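Chapter 4
Gathering Examples

Before a learning system can do anything useful it has to be shown what useful looks like, and the showing, I'm afraid, takes far longer than newcomers expect. Aušra Kazlauskienė, who taught me the trade at Vurlow, kept 502 examples of one small task, picking up a toy brick, and she still wanted more (she always did!). 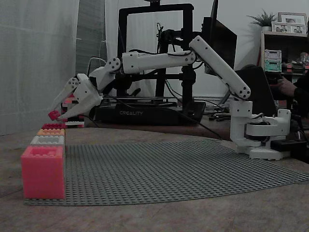
How many examples should a beginner gather first? Start with 20, train on those, and let the mistakes tell you what to gather next.

We shall stay with bricks for the whole of this chapter, partly out of fondness, and begin with the dull but needful business of deciding where each example starts and where it stops.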